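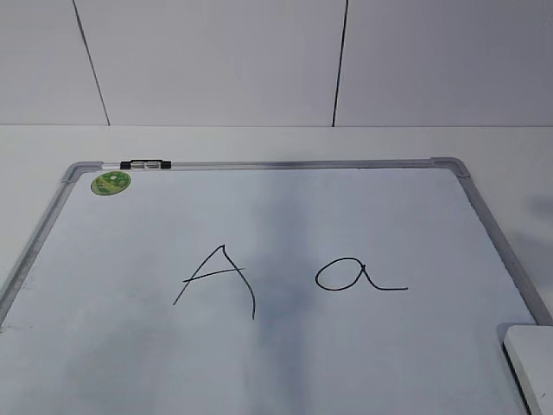 A whiteboard, also called a dry-erase board or marker board, is a smooth, usually white panel written on with markers whose ink can be wiped off without water. Small boards commonly have an aluminum frame with plastic corner pieces and may be hung, stood on an easel or laid flat on a table.

Writing surfaces are melamine, painted steel or porcelain enamel on steel. Melamine is the cheapest and stains soonest. Steel-backed boards also hold magnets. A clip or tray on one rail keeps the marker with the board.

Ghosting is the faint trace left by old ink. It is removed with a cleaning fluid and a soft cloth; abrasive pads scratch the surface and make later marks harder to erase.

See also: Blackboard, Flip chart, Marker pen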